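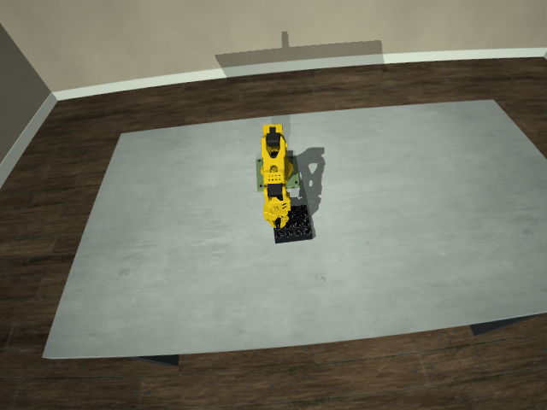

The yellow arm in the simulator, gripper over the tray.

Thread: Kerilent open day – who went, and what did you think?

tinlid
Got back from the Kerilent open day last night and I'm still buzzing, so apologies for the length. I'd gone for the big machines (they have a palletiser that could lift my car) and ended up spending most of the afternoon in the simulation room upstairs, which was a couple of desks, a projector and a very patient man called Abdelghani Gaber. The picture at the top is from his screen.

The idea is simple enough. Before the arm does anything on the shop floor they run the whole job on the computer. Same arm, same tray with the holes in it, same table height. He'd set up a peg job, with 7 positions to visit in order, and you could take a seat and change things. Move the tray a bit, change the approach, slow it down, then press go and watch what you'd done. I sent the elbow through the table on my first try and he was delighted! Said it was the cheapest crash I'd ever have.

Anyone else make it up there? I never got to the afternoon talk on grippers and would love to hear about it.

copperbeech
I was there but I'm going to be the grump. The simulation room was the weakest part of the day for me. I've been to four of these things now and everybody has a lovely render on a projector. What I want to see is a real arm picking a real part out of a real tray that somebody has dropped once or twice. The cell downstairs was switched off for the best part of an hour at lunch and that was the thing I'd driven two hours to look at.

tinlid
That's fair about lunch, I heard a few people grumbling on the stairs. But did you have a go yourself, or just look over people's shoulders? It felt completely different once I was the one driving.

copperbeech
Looked over shoulders. The queue was too long.

Mabs_44
Went with my daughter, who is fifteen and wants to do something with machines but isn't sure what. She got a turn at the simulator and loved it. I liked that the arm in it was such a chunky thing – you can see the bolts and the little vents on the shoulder, so it felt like looking at a machine and she could work out where the joints were. The gripper on the end is tiny compared with the rest of it. She asked why you'd need all that arm for such a little hand and got a proper answer about stiffness, with a ruler held over the edge of the desk and twanged. Ten out of ten for that.

They gave her a print of the joint limits to take home and it's now on her bedroom wall.

orrery
I can help with the gripper talk. It was Araceli Rivas, and she was excellent. Mostly about fingers: why she starts with the plainest pair she can get away with, and how often the trouble is in the tray and gets blamed on the gripper. She had a box of failed finger designs and passed them round, which I could have done with an hour of on its own.

She told a story about a customer job where the hole spacing on the drawing and the hole spacing on the actual tray didn't agree. Tiny difference. First row perfect, second row fine, and by the far end it was missing altogether. They'd run 1,000 cycles in simulation without a fault, then 1,000 on the bench, and the bench was where it showed up. Her point was that you measure the tray you've got and put those numbers in the model.

copperbeech
So she agrees with me, then.

orrery
Half agrees! Somebody put it to her in the questions and she said the clean run in simulation was how they knew to go and measure the tray. The program was sound, the path was sound, so there wasn't much else left to suspect. I thought that was a good answer.

tinlid
Gutted I missed that. It ties up with something Abdelghani showed us. He shifted the tray by a hair in the model, left the program alone and let us see how far along the rows it got. You don't really spot it from the overhead view, you have to swing round and come down low beside the tray. After that everyone wanted to come down low beside the tray.

sparrowhawk_pete
Bit off topic but does anyone know what software it was? The floor in the picture is wooden boards, which made me laugh, our shop floor hasn't looked like that ever. Is that a Gonex thing? I used an old version of Gonex at college and I'm sure it had a room a bit like it.

tinlid
I asked and then didn't write it down, sorry. Gonex was mentioned, but I think that was for the palletiser. Don't quote me.

sparrowhawk_pete
No bother. I'll drop them an email. I do like the shadow in that view by the way. When I was learning, the shadow of the arm was the only way I could judge how high the gripper was from above. Turned shadows off once to make it run faster and couldn't place a thing.

Mabs_44
Oh that's interesting, my daughter was doing that without being told! She kept saying "wait for the shadow to meet it".

halfpint
Didn't go, and now I wish I had. Was it busy? I've been put off since the Imora one last year, where you shuffled past everything behind a rope and came out with a pen.

orrery
Busy but not daft. They said 300 people had signed up. Mornings looked quieter from what I saw, and the tea ran out at three. No ropes apart from the guarding downstairs, which is there for good reason.

copperbeech
I'll give them that, the staff were good. When the cell did come back on after lunch I had a long chat with the fitter and he let me see the whole changeover, fingers off and fingers on. That was worth the drive. I'd still put the simulator downstairs beside the cell, same job on both, and run them one after the other. Then I'd queue.

tinlid
Now that I would love. Have you put it on the feedback form? Mine's still in my coat.

copperbeech
Wrote it on the back in capitals.

orrery
There's another day planned for February, according to the woman on the desk, and she said they're hoping to have Ghoneim along with their vision kit. If they do the side by side thing as well I'm going for the whole day and bringing sandwiches.

halfpint
Right, February it is. Is there parking, or should I get the train?

Mabs_44
Parking round the back, past the loading bay. It fills up by ten. The train's fine too, but it's uphill from the station – we had to stop halfway.

tinlid
If a few of us are going, shall we meet at the front desk at half nine and get up to the simulator before the queue builds? Copperbeech, that includes you. You're having a turn.

copperbeech
Fine. One turn.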